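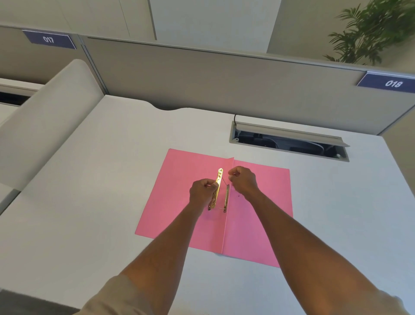
Arlo Lyons thinks the paper folder should have been dropped from our office years ago, and he said so in the comments under my last column. His case is that everything in a folder was typed on a computer to begin with, that a scan takes up no shelf, and that metal fasteners cut people's fingers. He also says I am sentimental about stationery.

I agree with him about the fingers. I have had a fair few nicks from the prongs, usually when taking a file apart in a hurry. The rest of it I don't accept, and I'd like to set out why, as the question is coming up again at Hutchins, where I have worked in the records room since it was on the ground floor.

We have 700 live client files. Each one is a card folder with a two-prong fastener. The papers are punched, dropped over the prongs in date order, newest on top, and held down with the bar. A new folder takes me a couple of minutes to make up, longer if the prongs have been bent in the box and need straightening first. It is dull work and I won't claim otherwise.

What the fastener does is fix the order. Once a letter is on the prongs it stays between the letter before it and the letter after it. To move it you have to lift off everything above, and few people will do that without a good reason. I can hand a file to someone who has never met the client, and they can start at the bottom and read up to the present day. They see the complaint, then our reply, then the second complaint, then the rather shorter reply.

Our shared drive does not work like that. In April I was asked to find the history of a lease we hold with a firm called Jastanard. The drive had 5 versions of the same letter. One was called final, one was called final signed and was not signed, and the others had been named by the scanner. They were sorted by the date somebody last opened them. The paper file had one letter, with a signature on it, in its place between March and May. It took me less time to walk to the shelf and back than it had taken to log in.

Arlo's answer would be that the drive was badly kept, and it was. A badly kept folder is no joy either. I have opened plenty where the papers were simply pushed in loose, and one where the fastener had been put in back to front, so that the prongs poked out through the cover and snagged on its neighbours. But you can see at a glance that a folder like that is in a state. A messy drive looks the same as a tidy one until you need something from it.

There is the cost, which he did not mention and which is the stronger argument on his side. Card has gone up. We used to buy Womo folders, which were stiff and lasted, and were moved on to a cheaper sort that gives way along the spine after a year of handling. The shelving takes up a room that could hold 3 desks, as Jalen Rosenthal reminds me each time the rent is discussed. I have no clever reply to that. Closed files could go to storage much sooner than they do, and I would give up half the shelves tomorrow if someone would sign the list.

The live ones I would keep as they are. I would also spend slightly more on the folders and go back to coloured card by department, pink for one, buff for another, which we stopped doing to save a very small sum. Since then I have found property files among the staff files more than once.

I would want new starters shown how to put a fastener in properly too. At the moment they get a morning on the Brarkska system, with a handout, and nothing at all on the folders they will be handling that same afternoon. They pick it up from whoever is sitting nearest, including the bad habits. Half an hour with a box of fasteners and a stack of card would cover it, and there might be fewer plasters used.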